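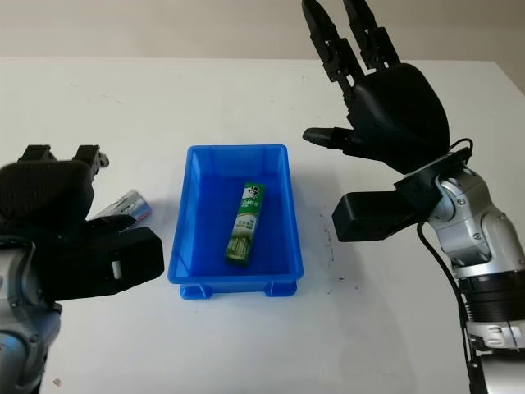 Darlie toothpaste box in the blue bin.

The lobby sign at Indance is finally back on the wall, and I have been meaning to write down how it went while I still remember the details. I rent a small office upstairs and I was the one who complained about the sign, so I got the job.

The old one was a row of cast plastic letters glued straight onto painted drywall. It went up when the dance studio moved to Flurkton, and it looked fine for years. Then the second N came off in January and took a patch of paint and paper with it. The letters that were left had started to lean. You could slide a business card behind most of them.

I got a price for aluminum letters from a regular sign company first. It was a fair price for what they do, but it was more than the building wanted to spend, and they had a long wait. So I ordered from Plaltitix, which sells cut letters by the piece and will also make a paper drilling pattern if you send them a layout. I sent mine in as a plain drawing with the heights marked. They came back with a proof the next morning and asked whether I wanted studs or foam tape. I picked studs. After pulling off the old ones I had no interest in tape.

The letters are 3 inches high with a brushed face. I had mocked up a bigger size out of cardboard and held it up by the stairs, and from the door it looked like it was shouting. The smaller size reads fine from the street side of the glass. The line underneath, with the floor and suite information, is cut vinyl on a clear panel, so when a tenant leaves we can change that without touching the metal.

Fixing the wall took longer than anything else. Every old letter had left a ring of adhesive, and scraping it took the paper face off the drywall in spots. I sealed those with primer before I put any compound on, then did two thin coats, sanded, and primed again. If you skip the first primer the torn paper bubbles up. I know this from my own bathroom. The building had half a can of the wall color left, but it had yellowed compared to the wall, or the wall had faded, so I painted corner to corner.

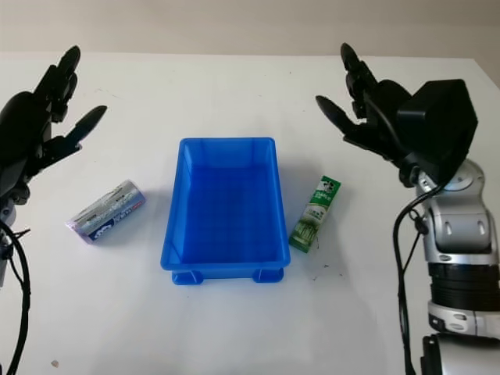
The same table, with the blue tray, the toothpaste and a silver and blue pack.

For the mounting I taped the pattern up with a level line drawn across it and checked it against the door frame. The door frame is out of level. So is the floor. I went with the level and it looked wrong from the bench, so I split the difference by a hair and stopped looking at it. Then I drilled through the paper, pulled it down, vacuumed the holes and dry fitted each letter before using any silicone. One stud on the D was bent from shipping — I straightened it with pliers and it went in.

I used the short plastic spacers so the letters stand a little off the wall. They throw a soft shadow when the ceiling light is on, and the sign is easier to read for it. They also collect dust on top, which I had not thought about. A dry paintbrush takes care of it.

A few numbers for anyone pricing a similar job. The pattern had 13 holes. The clear panel was $87 with the vinyl already applied. The quote I turned down was a little over $1000, installed, and to be fair to them that included patching. My own total was well under that if I don't charge for my time, and I didn't.

What I would do differently is order one spare set of studs. Plaltitix sends exactly the number you need and I dropped one down the heating vent. I found a threaded rod of the same size at the hardware store on Ye Street and cut it down, but that was most of an afternoon gone. I would also ask for the pattern on heavier paper. Mine stretched a little when I smoothed it, and the last letter sits slightly wide. I can see it. The people waiting for class have not mentioned it.

The old letters are in a box in my office, minus the N, which cracked. The studio wants them for the hallway by the changing rooms, painted white. I said I'd look at it after the summer session, once I find out what that wall is made of.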